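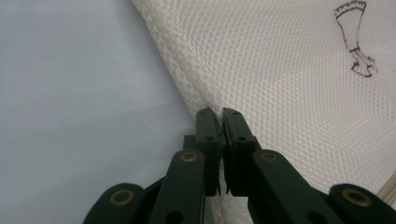
White mesh fabric, held at the edge.

Plollia: a word list for textile care labels

Plollia is a small collection of words and short phrases which appear on care labels of clothes and home textiles. I started it when I was translating labels for a shop and could not find one list where the same term is always written in the same way.

What is inside

The file terms.csv has 167 rows. Each row has the English term, a short meaning, and a note about usage. The file phrases.csv has 26 longer phrases, for example "wash with similar colors" and "dry flat in shade". Both files are in UTF-8, with a comma as separator.

How to use

Open the files in any spreadsheet program, or load them in your own script. The column "id" does not change between versions, so you can safely refer to it. Please do not sort phrases.csv before reading, the order is used for grouping.

Known problems

Five terms have two meanings and I did not decide yet which one should be first. They are marked with "check". Words for knitted fabrics are fewer than I would like. Washing symbols are not included.

Changes

April 21, 2024: spelling is now American everywhere. "Colour fast" became "colorfast".
December release: first version with phrases.

Contact

Yogesh Mishra. Corrections are welcome, please give the row id.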